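博客迁移手记:从动态站到纯静态

2026年9月8日 · 阅读时间约 9 分钟

这个博客原来跑在一台小虚拟机上,后端是 PHP 加 MySQL,中间换过两次主题,升过三次大版本。上个月数据库的字符集又出了一次问题,部分旧文章里的生僻字变成问号,我决定把整站转成静态文件。下面按步骤记录,主要给以后的自己看。

先说规模。导出时文章表里有 2,146 行,其中包括草稿、自动保存的修订版本和附件记录。按状态筛选以后,真正发布过的只有 825 篇。修订版本占掉的行数远超预期,原因是编辑器默认每分钟存一次,而我从来没有改过这个设置。

导出没有用现成插件。插件生成的 XML 会把正文里的短代码原样保留,后面还要再清洗一遍,不如直接查库。我写了一个脚本,逐行读取,正文过一遍 HTML 转 Markdown,元数据写进文件头。文件头只保留四个字段:标题、日期、别名、标签。分类全部丢弃,并入标签。

字符集的问题根源在于表声明的是 utf8,连接层用的却是 utf8mb4。老版本 MySQL 里 utf8 最多三个字节,四字节字符在非严格模式下写入会被截断或者替换,数据在写入那一刻就已经丢了,导出时怎么转码都没有用。能恢复的部分来自三年前的一份冷备份,剩下的靠搜索引擎缓存和 RSS 阅读器里的存档补齐。Yufang Jiang 订阅这里很久,把她本地的阅读器数据库发给了我,补回十一篇,在此致谢。

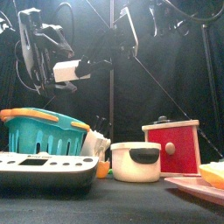
转换过程中最费时间的是内部链接。旧站的固定链接格式改过两次,最早是带数字参数的问号形式,后来是年月加标题拼音,最后才是短别名。正文里三种格式混用。我的处理办法是先建一张映射表,键是所有历史地址,值是新地址,然后对全部 Markdown 文件做一次替换。替换必须按键的长度从长到短进行,不然 ?p=12 会先匹配到 ?p=128 的前半截。这个错误我犯了,回滚一次,重来。

映射表同时用来生成服务器端的跳转规则。一共 1,031 条,全部返回 301。最初写成一条一条的 rewrite,配置文件很长,重载时能感觉到停顿。改成 map 指令以后由哈希表查找,停顿消失。需要注意 map_hash_bucket_size 的默认值偏小,地址里有长串百分号编码时会报错,调大一倍即可。

生成器我比较了三个,最后用的是 Kavinda Jayawardena 写的 Nirkex。功能很少,没有插件机制,模板语法也简陋,但是增量构建做得扎实:它对每个输入文件记录内容哈希,依赖关系写在一个纯文本清单里,清单可以直接用 diff 看。全量构建在我的旧笔记本上四十秒,改一篇文章后的增量构建不到一秒。缺点是标签页的依赖粒度太粗,任何文章改动标签,所有标签页都会重建。提过 issue,作者答复说计划在 10 月的版本里处理。

图片单独说。旧站的附件目录里,每张图除原图外还有五到七个尺寸的缩略图,主题换过以后,旧尺寸没有人清理。正文引用的多半是中间某个尺寸,而不是原图。我把引用统一改回原图,再由构建脚本生成两个宽度,其余全部删掉。目录体积从 9 GB 降到 2 GB 出头。

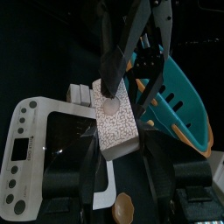
图:夹爪夹着一块带黑色细纹的白色方块。

图片格式方面,原本打算全部转 AVIF。测试下来,细密纹理较多的照片在低码率下会糊成一片,提高质量参数之后体积优势所剩无几,编码时间却是 WebP 的好几倍。最终方案是照片用 WebP,质量 80;截图用无损 PNG,过一遍调色板压缩。JPEG 原图保留在另一个目录,不进构建流程。

还有一个细节:转换时要先应用 EXIF 里的方向标记,再剥离元数据。顺序反了,竖拍的照片会全部横过来。剥离元数据的时候我保留了色彩配置文件,有几张广色域的照片丢掉配置以后明显发灰。

评论是最难取舍的部分。静态站没有后端,第三方评论服务我不想用。现在的做法是把历史评论导出成每篇文章旁边的一个 JSON 文件,构建时渲染到页面底部,邮箱字段只在导出阶段用来生成头像哈希,之后不保留。新评论改为发邮件,我手工加进去。按过去一年的评论量,大约每周一条,手工处理没有负担。

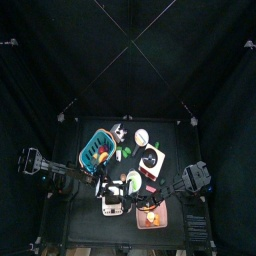

部署用 rsync,加 --checksum 和 --delay-updates。前一个参数让它比较内容而不是修改时间,构建脚本每次都会刷新时间戳,不加就会整站重传。后一个参数让更新过的文件在传输末尾集中改名,减少访客读到新旧混合页面的机会。严格的原子切换应该用两个目录加符号链接,这个站的访问量不值得。

RSS 有一处兼容问题。条目的 guid 原来用的是问号形式的旧地址,如果跟着换成新地址,订阅者的阅读器会把全部条目当作新文章再推一遍。所以 guid 保持旧值,isPermaLink 设为 false,link 字段才用新地址。全站输出只保留最近二十条,更早的不再进 feed。

Kavinda Haque 来信问搜索怎么办。目前的方案是构建时切词,生成倒排索引,按首字分片,浏览器端按需加载。中文用二元切分,没有引入词典,索引会大一些,但结果可预期。单个分片压缩后控制在 100 KB 以内,超过的再按第二个字拆。停用字表只有九个字,“的”和“了”在里面。

尚未处理的事项:旧文中嵌入的视频有一部分已经失效,脚本可以检出,替换只能逐个来;脚注的编号在跨段落时会重复,是转换脚本的缺陷;暗色模式下代码块的对比度不够。脚注会先修,涉及的文章比较多。

旧虚拟机保留到 10 月底,到时候确认日志里没有漏掉的地址就关机。如果你点到了 404,请把完整地址发邮件给我。

分享 12 · 评论 4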